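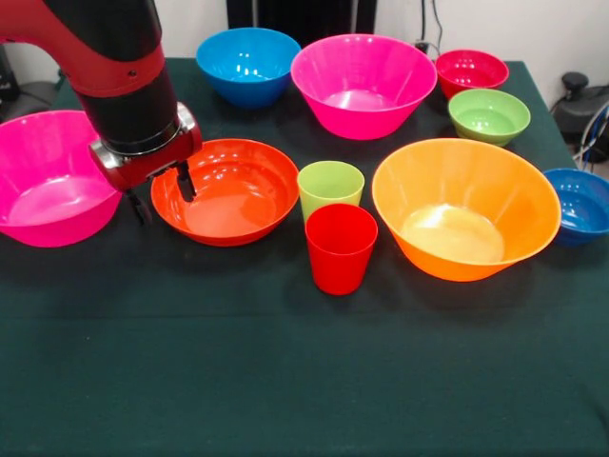
Two-finger gripper, open over the bowls

I've had the Welton on our arm since March and I do like it, but it has one fault you should hear about first! Now and then it gets a bowl up and then slips, so things land wherever they fancy.
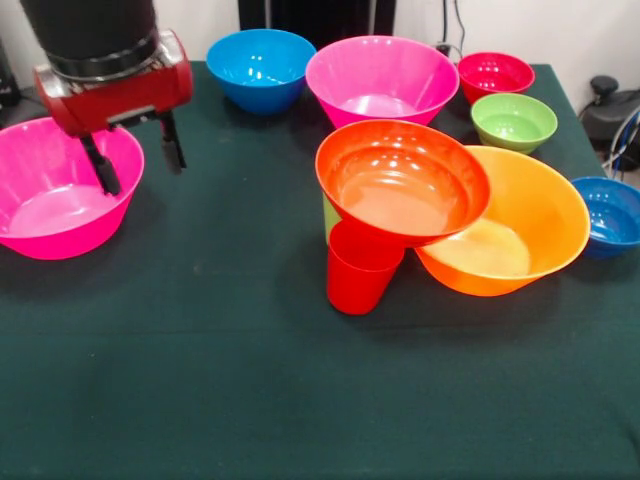

Is the grip fault down to worn pads?
Mine were new, so I'd look at the finger screws first.

Dilani at Brultham sent me a new set of screws (part 229) and said to keep hands well clear until they're in. 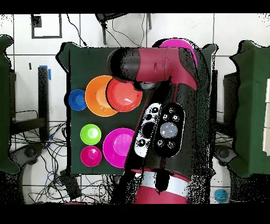
How long does the swap take?
It took me 15 minutes with the power off.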